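20/08/2025 - workshop notebook, glaze tests, continued

Right, kiln unpacked, tea made, and I'm writing this down before I forget which tile was which (again). Batch 2677 is the celadon with the extra whiting, batch 2681 is the same thing but with the Herum feldspar swapped in for our usual Nambiar one. Everything else the same, same bucket of water, same sieve, same clay, and both lots sat on the middle shelf so there's no arguing about hot spots this time!

2677 first. Lovely where it's thick, a sort of soft sea colour that pools in the stamped lines, but it goes thin and mean on the rims. I dipped for a count of three and I think it wants four. There's crazing on two of the tiles, and I could hear them pinging away for a good while after I'd opened the lid, so I expect more by tomorrow. Atieno says she'd live with crazing on a vase but not on anything you'd drink out of, and I'm with her on that. 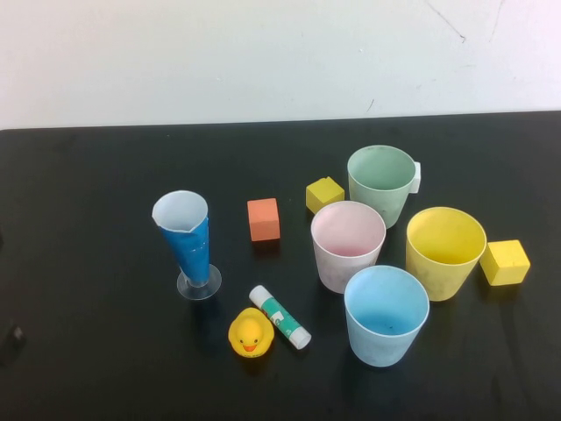

2681 is the surprise. Hardly any crazing so far, and the surface has that buttery feel Raghavendra has been going on about since spring. Colour is greyer though, a bit like dishwater if I'm being unkind. He thinks a pinch more iron would warm it up. I think a pinch more iron will turn it brown, we've been here before with the Uvisov recipe and I've still got the ugly mugs at home to prove it. We agreed to do a line blend and stop bickering.

Weights for the line blend, so I don't have to work it out twice: 100 g dry per pot, iron going up in tiny steps, twelve pots (12, write it on the lid, last time I did eleven and spent all afternoon looking for the other one). Use the little scales and not the big kitchen ones, which wander. Sieve each pot twice. And please, whoever does the next lot, write the numbers in oxide and not in biro, biro burns off and then we've a tray full of mysteries.

Also the pinholes. More than I'd like, mainly on the tiles from the new bag of clay, hardly any on the old. I was blaming the glaze but now I wonder if the bisque was just too quick. Looked back at the log and we'd gone up faster than usual through the middle part as we wanted to be home for supper. So: slow bisque next time, a proper soak at the top, and then we'll see if the pinholes come too. 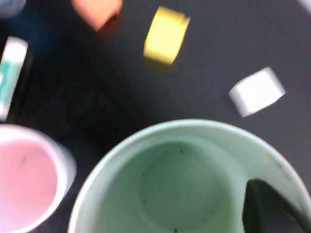

Had a go with the Brernimum slip under a spare bit of 2681 as well, just brushed on, no plan. It came out rather nice! Bit streaky where the brush was running dry, and it's crept back from one edge, might have been a greasy thumb (mine, I'd had a sausage roll). Atieno wants to try it on a curved surface before we get excited, flat tiles always flatter a glaze. Fair point. She's going to throw some small test cylinders, and I'll pull a few handles so we can see what it does on a tight bend.

Kiln notes: cone bent a touch further at the back than the front, same as last firing. Door seal is looking tatty. Shelves need a scrape and a fresh coat of wash, there's a drip on the bottom one the size of a pea.

To order: whiting, cones, another sieve brush as this one's gone bald. Line blend firing pencilled in for September.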